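Zorimon opens exhibition and archive on the office furniture of designer Andri Plattner

LULHAM – The design house Zorimon will open an exhibition in August about the work of Andri Plattner, the industrial designer who drew most of its office range and who left the company after a long disagreement over authorship. The exhibition has the title "Signed and Unsigned" and will be shown in the former drawing office at Lulham. It brings together 222 drawings, models and finished pieces, and many of them were kept in storage until now.

Plattner came to Zorimon as a young draftsman and stayed for 27 years. In this time the company sold desks, filing systems, lamps and telephone stands under its own name only. The catalogs did not mention designers. Plattner accepted this rule in the beginning, but later he asked several times for his name to be printed, and the letters about this question are now shown to the public for the first time.

"We had these letters in a cabinet and we were not proud of them," says Kolbrún Hafstein, director of the Zorimon archive. "The answers from our side were polite and very short. I think it is right that visitors can read both the questions and the answers."
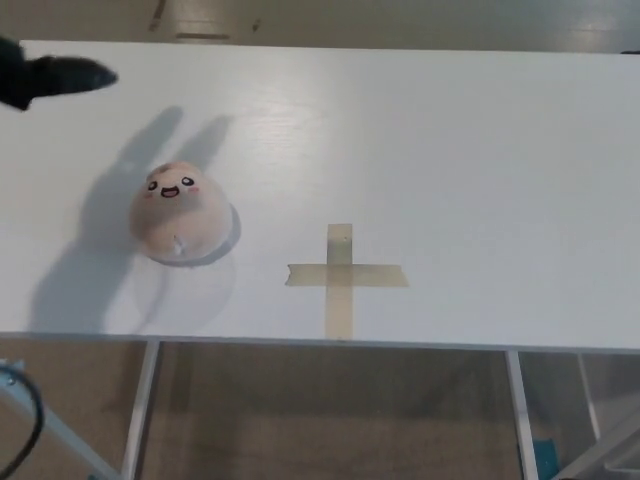

The central room is given to the Pai desk system, the best known of Plattner's works. Pai was planned as a desk for typing, but the final version could be joined in rows, turned at a corner or used alone at home. The exhibition shows 12 stages of the development, from a first cardboard model to the version that went into production. Beside them are the notes of the factory in Trorkarholm, where the workers asked for changes in the leg joint and received most of them.

Curator Maëlys Millet has worked on the selection for three years. She decided to include also the projects that were stopped, among them a folding reading lamp and a chair with only one armrest. "A designer's work is usually shown as a line of successes," she says. "In the papers I found a person who repeated himself, changed his mind and was sometimes wrong about the price of things. I wanted to leave this in."

A second room treats the question of who is the author of an industrial product. Interviews with former model makers, engineers and sales staff can be heard there with headphones. Not all of them agree with Plattner. One model maker remembers that the curved drawer handle, which is often named as Plattner's invention, was already on the workbench when he arrived. The exhibition presents this opinion without a judgment.

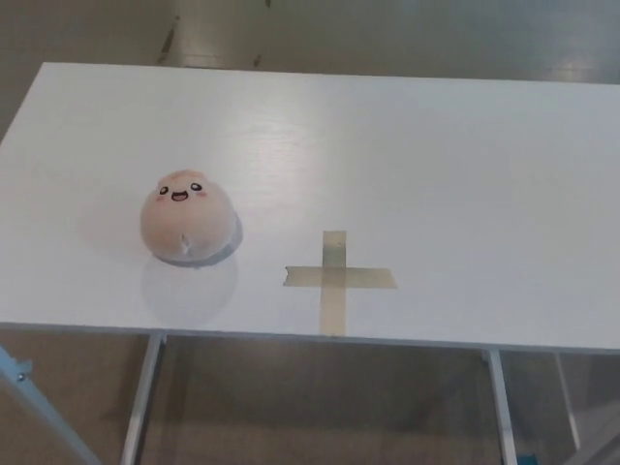 Together with the exhibition, Zorimon starts a program for schools and families, led by the educator Lerato Rampersad. Children from the age of six can draw an object, give it a name and decide whose signature should stand under it. The workshops begin from simple things that a child knows well, and talk about how somebody had to choose each form and color. A plush toy can be such a thing: round like a dumpling, pale peach-pink, a little more creamy in the lower half, and every one of these decisions was made by a person whose name is probably not on the label. Older pupils will work with copies of the Plattner letters and write their own answer to him.

The catalog is edited by Millet and the design historian Nuwan Sheikh. It has 200 pages and contains the complete correspondence, a list of all products in which Plattner had a part, and an essay by Sheikh about anonymous design in office companies. From the opening day, the company will also add the names of designers to older products in its online archive, where the documents allow it.

"It is late, but the list can still be corrected," says Hafstein. "If somebody has a drawing or a photograph at home, we ask them to write to us."

Places for the workshops are limited and should be reserved at the archive office in Lulham. The exhibition rooms have step-free access. Press images and review copies of the catalog can be requested from the same office.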